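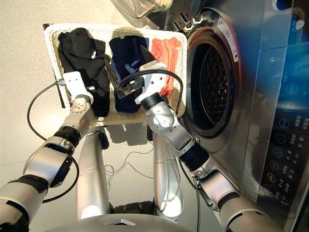

Dark clothes smell of vinegar after washing
Ulla Skjelbred, May -- 2 min read

I moved to Narnside in spring and the water here is very hard. My neighbor told me to put white vinegar in the softener drawer, 200 ml for each wash. Now my dark clothes smell like salad when I iron them. It is mostly the black and the navy ones, the same kind as in the basket next to my washer, and I wash them together with one coral-orange thing. Should I use less, or stop?

Calimlim
200 is too much -- I use 28 ml and smell nothing. Also run one more rinse. Check the manual before you continue, some makers do not like vinegar near the rubber seal.

inero223
just buy softener

Clurnow
I had the same smell for a long time. For me the problem was the drawer, it was full of old softener and the vinegar stayed there. Take the drawer out, wash it with warm water and let it dry. For hard water it is better to use a little more detergent, the box has a table for this.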